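Prendanau Drip Kit: Owner's Guide
Section 4. Laying and Setting the Line

Last updated: 3rd September

Read this section before you cut anything. The tubing comes as one 100-foot coil and cannot be uncut, although we do get letters.

4.1 Before you start

1. Unroll the coil on the lawn and leave it in the sun for an hour. Cold tubing has a memory, and what it remembers is being a coil.
2. Walk the bed and mark each plant that will get its own emitter. Be honest about the dead ones.
3. Screw the Brasto filter onto the spigot by hand. If you need a wrench, the threads are crossed. Back it off and try again.

CAUTION: The pressure reducer goes after the filter. Fitted the other way around, it will collect grit all summer and quit the week you go on vacation. 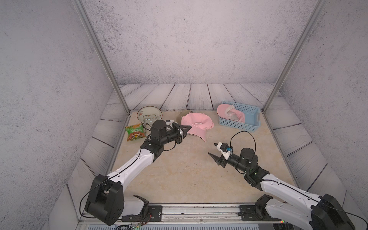
Pink cap, upside down on the tabletop.

4.2 Running the main line

4. Start at the spigot and run the tubing along the back of the bed, about a hand's width from the stems. Pin it down with the wire stakes.
5. On a slope, run the line across the hill. A line laid straight down will drown the bottom row and leave the top row to its own devices.
6. At corners, use an elbow. The tubing will bend without one, then kink, then look fine from where you are standing.
7. Leave the far end open for now.

NOTE: The kit will run up to 62 emitters from one spigot. If your plan calls for more, split the bed into two lines and water them at different times.

4.3 Flushing and closing

8. Turn the water on halfway and let it run out the open end until it comes clear.
9. Turn it off, fold the end over, and slide on the figure-eight clamp.
10. Punch the holes and push in the emitters until they click. Any that don't click will announce themselves later.

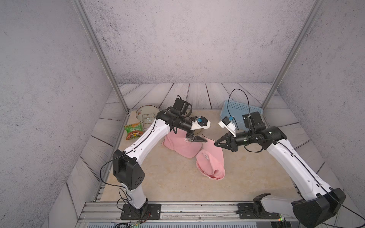

Lihua Tian wrote in to say that step 10 goes much easier if you dip each barb in a mug of hot water first, and that she wishes we had mentioned it before her thumbs gave out. She also found that mulching over the line too early hid a leak for most of the season, so she now waits a full week.

We have tried the hot water and she is right. The week of waiting is sensible too. Consider both to be official.

4.4 Setting the timer

11. Put fresh batteries in the Oda timer and press SET until the clock blinks.
12. Choose a start time before sunrise. Afternoon watering mostly benefits the sky.
13. Set a run time of thirty minutes for shrubs or fifteen for annuals, every third day. Clay soil needs less. Poke a finger in to check.

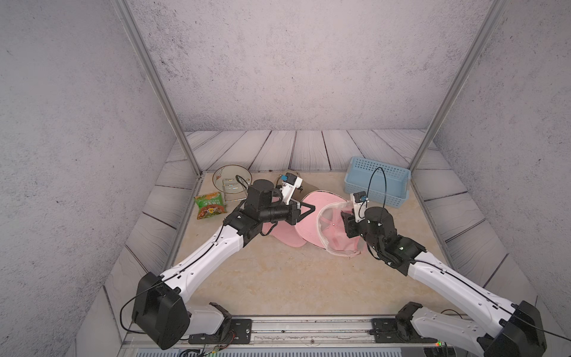
14. After the first full cycle, dig down a few inches beside one plant at each end of the line. If one hole is soggy and the other is dusty, go back to step 5 and read it with more feeling.

CAUTION: Bring the timer and filter indoors by December, or before the first hard freeze if that comes sooner. The tubing can stay out, provided you open the end clamp and let it drain.

Spare emitters are sold in bags under part number 181. The Jammont fittings from older kits will also fit, with some persuasion.

Filed under: Watering, Drip Irrigation, Beds & Borders

We use cookies to remember your preferences. By continuing to browse this site, you agree to our use of cookies.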